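Paso 4. Preparar la superficie antes de colgar nada

Vale, si has llegado hasta aquí ya tienes la caja abierta, las piezas contadas y (espero) la plantilla de papel a salvo del gato. Yo perdí la mía en la primera instalación y tuve que pedirle otra a Rachid Morsy, que me la mandó por correo doblada en dieciséis, así que guárdala bien.

Toca limpiar la pared. Parece una tontería, pero los tacos del kit Grelari llevan una arandela adhesiva y esa arandela odia el polvo.

4.1. Pasa un paño seco de arriba abajo por toda la zona de la plantilla.
4.2. Pasa otro paño, apenas humedecido con agua. Nada de limpiacristales, que deja película.
4.3. Espera media hora. Yo aprovecho para comer algo.
4.4. Pega la plantilla con cinta de pintor, comprueba el nivel y vuelve a comprobarlo.

Nota: si tu pared es de pladur, busca primero los montantes. Un imán pequeño pasado despacio te encuentra los tornillos enseguida – el mío es uno de la nevera y va de maravilla.

Precaución: no taladres en la vertical de un enchufe o de un interruptor, ni por encima ni por debajo. Los cables suelen subir o bajar justo por ahí.

Paso 5. Montar el raíl Grelari

El raíl viene en 2 tramos que se unen con una pletina. Se puede montar con uno solo si tienes poca pared, pero entonces olvídate del estante largo.

5.1. Marca los agujeros a lápiz a través de la plantilla y retírala.
5.2. Taladra con broca de ocho. Empieza sin percutor, aunque la pared sea de ladrillo, hasta que la broca haya hecho su sitio.
5.3. Mete los tacos a mano y dales un golpecito con el mango del martillo.
5.4. Presenta el primer tramo y aprieta los tornillos a medias. A medias, por favor.
5.5. Encaja la pletina, presenta el segundo tramo y mira el conjunto desde lejos.
5.6. Ahora sí, aprieta todo, del centro hacia los extremos.

Yo la primera vez apreté a fondo el primer tramo y luego el segundo me quedaba dos milímetros más alto. No se notaba mucho, pero yo lo veía cada vez que entraba en el cuarto, y acabé desmontándolo todo un domingo por la tarde.

La medida total del raíl montado es de 633 mm entre el primer agujero y el último. Si te sale otra cosa, casi seguro que la pletina no ha entrado hasta el tope.
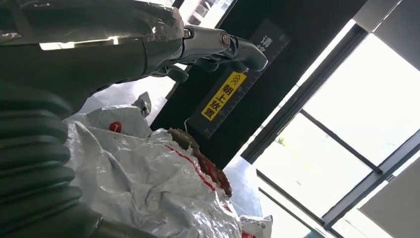 Paso 6. Colgar los soportes y el estante

Los soportes Arketti entran inclinados, con la parte de abajo hacia ti, y al bajarlos hacen un clic bastante feo. ¡Ese ruido es bueno! Si no suena, sácalo y vuelve a intentarlo.

6.1. Cuelga primero los soportes de los extremos.
6.2. Cuelga el del medio y deslízalo hasta que quede centrado a ojo.
6.3. Apoya el estante y empújalo hacia la pared hasta que haga tope.
6.4. Atorníllalo desde abajo con los tornillos cortos. Los largos atraviesan la balda (pregúntame cómo lo sé).

El estante largo mide 800 mm, así que sobresale un poco por cada lado del raíl. Es normal y queda bien. Reparte lo que sobra a partes iguales o pásalo casi todo a un lado si tienes una esquina cerca.

Precaución: no cuelgues peso hasta el día siguiente. La arandela necesita una noche para agarrar del todo.

Paso 7. Ajustes y cosas que suelen fallar

El estante baila. Casi siempre es un soporte que no ha hecho clic. Levántalo un pelo, bájalo con decisión y prueba otra vez.

El estante cae hacia delante. Cada soporte tiene un tornillito de regulación en la parte de abajo, y con un cuarto de vuelta basta. Ynyr Wynne, que ha montado muchos más que yo, los ajusta con una botella de agua tumbada encima en vez de nivel, y le quedan perfectos. Yo sigo con mi nivel de toda la vida.

Un taco gira en el agujero. Sácalo, rellena con masilla, deja secar y repite. Lo del palillo con cola aguanta en madera, pero en yeso yo no me fiaría.

Para desmontar, vacía el estante, quita los tornillos cortos y levanta los soportes uno a uno – sin tirar hacia ti, que te llevas el raíl detrás.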